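Sorting out the Sudari stock sheet: my project report

So my project for the spreadsheets module was meant to be a small one. I picked the stock list for Sudari, the craft supplies shop where I do my weekend shifts, as I already knew it was a mess and thought I could tidy it in an afternoon. It took me until February.

The list had been passed down through several people and every one of them had their own way of typing things in. The supplier Gumora appeared as Gumora, GUMORA, gumora with a space after it, and Gumorra. If you filtered by supplier you got a quarter of what you wanted, and the reorder totals were wrong because SUMIF treated the misspelt ones as a different firm altogether. (It doesn't care about capitals, by the way, which I spent ages not knowing.)

My aim was to get a sheet where you could type a supplier name and see everything we had from them, what was running low and what it would cost to restock. I also wanted the people in the shop to be able to use it without ringing me up!

What I did first

I made a copy. Then I made a copy of the copy, as I have been burnt before. After that I ran TRIM down the supplier column into a spare column, pasted it back as values and deleted the spare. That got rid of the stray spaces. For the spellings I made a little two-column table on a separate tab, wrong name on the left and right name on the right, and used VLOOKUP to swap them over. There were 18 wrong spellings in that table by the end, for 4 suppliers.

The lookup kept giving me #N/A for any name that was already right, and I had a good sulk over that before I found IFERROR. If the lookup fails, keep the name you started with. I wish I'd been shown IFERROR in week one.

Then there were the dates. Half the delivery dates were real dates and the other half were text that looked like dates, and you can only tell by whether they sit on the left or the right of the cell (if nobody has messed with the alignment, and of course somebody had). I used ISNUMBER in a helper column to find the text ones, then Text to Columns with the day-month-year setting to turn them into proper dates. Two of them were typed as "soon". I left those blank.

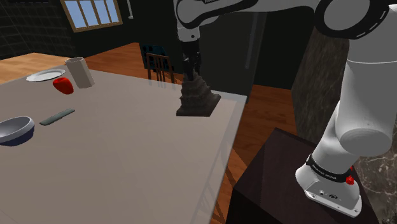
Awuor Muli read my draft at this stage and thought I was fixing the wrong end of it. Her note in the margin was: "You can clean this as often as you like but they'll type Gumorra again next month. Put a drop-down on the column." She also wanted to know why the reorder level was typed into the formula when it could sit in its own cell, and I didn't have a good answer to that.

She was right on both. I put data validation on the supplier column, with the list coming from a table so that new suppliers turn up in the drop-down by themselves. I had trouble here too, as the validation box won't take a table name directly. You have to give the column a defined name first and point to that, or wrap it in INDIRECT. I went for the defined name as it was easier to explain.

The reorder level now has its own column. Most items are set to 12, and the slow sellers are on 7. Conditional formatting turns the row orange when the stock drops to the level or under it. My first go only coloured one cell because I hadn't put the dollar sign in front of the column letter, so if yours does that, check there first.

Trying it out

Zachary Landry did the testing for me at the shop. I gave him a pile of delivery notes and sat on my hands. He got on fine with the drop-down but pasted a whole block in from an email, and pasting goes straight over the validation as if it isn't there. I've now written "paste values only" at the top in red. Not elegant, I know, and even values can sneak past the drop-down, so there's also a cell that counts any supplier names that aren't on the list. It should say 0.

What I'd change

The pivot table on the summary tab still needs refreshing by hand, and people forget. I did look at a bit of VBA to refresh it when the file opens, but the shop computer blocks macros and I wasn't going to start an argument over it. I'd also split the product codes into two columns, as the first letters are the shelf and the rest is the item, and at the moment I'm pulling them apart with LEFT and MID all over the place.

The cleaned sheet and the spelling table are both in my project folder, along with the original.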